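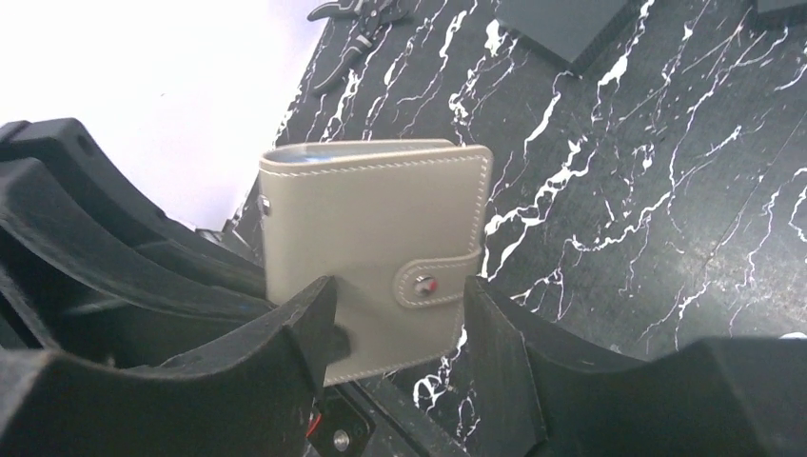 PRERNWOOD, October 2022

The task sheet called it Item 9, card holder, gray-beige, strap with snap. The instruction was to pick it up, set it down, open it, and turn one sleeve. Tuvden wanted 900 accepted episodes across the whole item list by the end of the month and paid per accepted episode, so Urmas Eglītis read the acceptance rules before he read anything else.

An episode began when the operator pressed the left pedal and ended when he pressed it again. The wrist camera had to hold the item in view for the full length. Fingers could touch the table but could not drag on it. Pauses longer than 2 seconds were flagged by Arier, the review program, and a flagged episode went to a person at Iyengar, who kept it or threw it out and entered a code.

The strap was the slow part. The snap had to be gripped near the rim and pulled straight up, and the fingers were wide for that. Eglītis found that standing the holder on its edge first gave him a better angle. He squeezed it between the fingers, tipped it a little, and worked the strap against the table until it let go. The method was not on the sheet. Arier passed it. He did it the same way for the rest of the morning.

The black marble top was hard on the eyes. White veins ran under everything, and on the monitor a thin one could pass for the edge of a plastic sleeve. Twice he closed the fingers on a vein. Both episodes were discarded with code D, target absent.

By noon he had 32 episodes of Item 9. He ate at the station and opened the review queue on the second screen. Four were flagged. In each one the gripper came down over the open holder, stopped, and waited before it took the sleeve. He remembered three of the waits. He had been deciding where the sleeve ended and the one below it began. The fourth he did not remember, and he played it again. The fingers hung over the stack for six seconds. Then they went down and turned the sleeve cleanly.

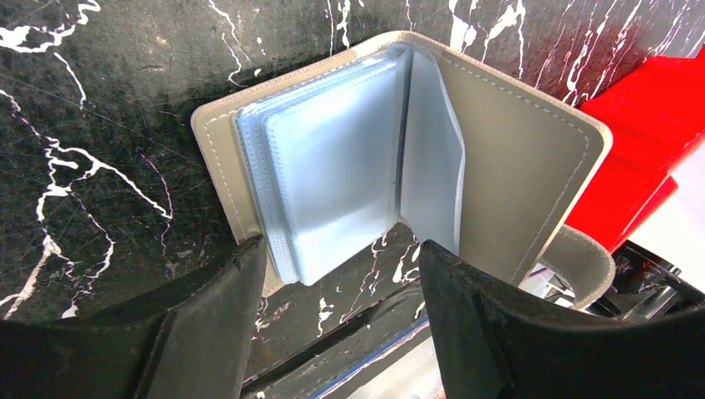
Item 9, open. One sleeve turned to the right, the stack on the left cover.

The reviewer had kept all four. In the comment field of the last one was a line of text, the first he had seen there: Please continue to include these.

He wrote back through the form, which allowed 80 characters. He asked whether she or he wanted the pause or only tolerated it. The reply came while he was resetting the strap.

The trained version doesn't stop, it said. It takes three sleeves at once. We need to see where you stop.

Eglītis considered this. The rules had not changed, and a pause was still a flag. He pressed the pedal, stood the holder up, freed the strap, laid the holder down, and opened it. Over the sleeves he tried to stop on purpose. The result looked wrong on the monitor. The fingers froze too high and perfectly level, like a machine with its power cut, and when they moved again they went directly to the sleeve, which he had already picked out before stopping. He marked the episode as bad himself, code O, operator.

He did the next one without trying anything, and did not stop, and took two sleeves.

Code M, multiple. He let them fall back and closed the cover.

In the afternoon he asked for the overhead lamp to be turned down one step. The sleeves lost their highlight and the edges became hard to separate. He entered the new lamp setting in the log, as required, and put nothing in the box for the reason. Then he put his foot on the pedal and looked at the stack for some time before he pressed it. None of that was recorded. He moved his foot back, pressed the pedal first, and looked again.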